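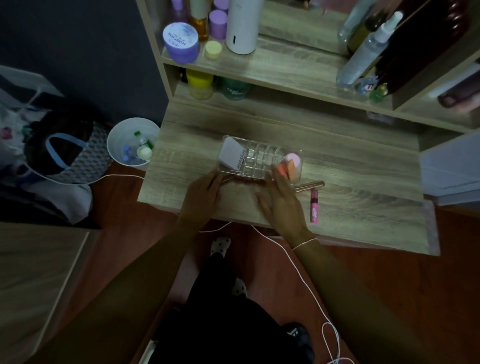
Clear tray on an oak-colored vanity desk, sponges at the right end

Refinishing a desktop: hardwax oil or water-based poly?
Category: Finishes & Coatings
Reading time: 2 min

ivthorpe_bench
Stripping the top of a vanity desk in September. It gets makeup, remover and hand cream every day. Current finish is unknown and has gone dull in patches. Choosing between Postma hardwax oil and Clurgate water-based poly. Color has to stay light.

grit292
Poly, three coats. Acetone in nail polish remover will get through oil in seconds.

Ikenside
Acetone will mark most water-based poly too. The difference is the repair. With oil you sand the spot, wipe on more and buff. With poly you usually end up recoating the whole top.

grit292
Only if you use a one-part. Two-part with hardener holds up far better. I have a bathroom shelf done that way with no marks on it.

Ikenside
A shelf gets less rubbing than a desktop. And the hardener needs a proper respirator, not a dust mask.

planewright
Whichever you pick, check for veneer before sanding. Look at the end grain on the front edge. If it is veneer, stay off the 100 grit. For oil, stop at 150 – finer than that and it won't take.

ivthorpe_bench
Front edge shows a seam, so veneer. Going with oil, two thin coats, and a glass mat where the remover sits.

grit292
The mat will leave a pale outline within a year. Still think poly.

Related threads
Removing silicone polish before recoating
Is 2,000 grit ever useful on oak?
Iken workbench top, one year on
Postma oil: cure time in a cold shop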